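Chapter 6
Opening Additional Units: Site Selection and Pre-Opening Planning

6.1 Introduction

A restaurant company that opens a second unit is repeating something it has already done. A company that opens its fourth or fifth is doing something different. By that stage the founders can no longer be present in every kitchen, purchasing has moved from the unit to a central office, and the choice of a site depends more on written criteria than on personal knowledge of a neighborhood. This chapter deals with the decisions made between the approval of a new unit and its first day of trading.

The chapter follows a single operator, Cladska, a counter-service chain selling flatbreads and grilled meats. At the start of the case Cladska runs three restaurants in the city of Herley and is considering a site near the university there. The director of expansion, Giorgia Marchetti, has been asked to present a recommendation to the owners in February.

6.2 The Trade Area

The trade area of a counter-service restaurant is the zone from which it draws most of its customers. For lunch trade it is usually measured in walking time. For dinner and weekend trade, driving time and parking become more important, and the two areas may overlap only in part.

Campus sites have several features that set them apart from downtown or suburban sites:

Demand follows the academic calendar and falls sharply during breaks.
Late-evening sales make up a larger share of the total.
Average spending per customer tends to be lower, and group orders are common.
The landlord is often the university itself or a company it controls, which affects lease terms, signage and permitted hours.

The first of these has the greatest effect on the forecast. An operator who multiplies a busy week in term by the number of weeks in the year will overstate annual sales. The standard method is to divide the year into term, examination and vacation periods and to forecast each one separately.

6.3 The Unit and Its Lease

The space under review, known as the Sala unit after the building in which it stands, has a floor area of 1,610 square feet on the ground floor. Marchetti's preliminary layout provides 76 seats when the sidewalk tables are in use. The landlord has offered a rent-free period of 105 days for construction and fitting out.

A rent-free period should be compared with the full pre-opening schedule and not with the construction schedule alone. Permits, utility connections, equipment delivery, inspection and staff training all fall within it. If the exhaust hood needs a revised fire approval, several weeks may pass with no visible progress on site. Rent then begins before sales do, and the difference has to be carried as a pre-opening expense.

6.4 Back-of-House Systems

Equipment planning for a new unit covers cooking, refrigeration, ware washing and information systems. The last group is often left until late in the schedule, although it determines where conduit and outlets must be placed. Cladska uses Teseck, an ordering and kitchen display system, in all of its restaurants. Each unit keeps a local computer so that orders can still be passed to the kitchen when the outside connection fails.
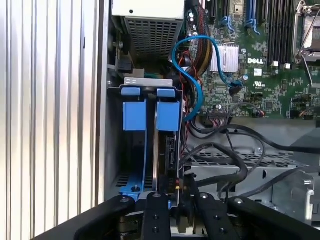
Figure 6.1 Open computer chassis with power supply unit and drive cage.

The local computer should be placed away from grease, steam and floor drains, and staff must be able to reach it without crossing the cooking line. A manager's office is the usual location. Where the plan has no office – as in the Sala unit – a ventilated cabinet in dry storage is acceptable. Its power should come from a circuit that does not also serve compressors or other motor loads.

6.5 Staffing Before Opening

Labor is the largest controllable item in the pre-opening budget. Hiring too early produces wages without work, and hiring too late shortens training. Most chains transfer a small group of experienced employees from existing units and recruit the remainder locally. The transfer has a cost of its own, as the units that release staff must replace them for the same period.

Cladska plans a limited opening on a Tuesday, with a reduced menu and no advertising. The purpose is to measure service times under real orders while volume is still low. The full menu follows once ticket times at the grill station fall within the company standard.

The next section sets out the sales forecast for the Sala unit by period and shows how the break-even volume is calculated from it.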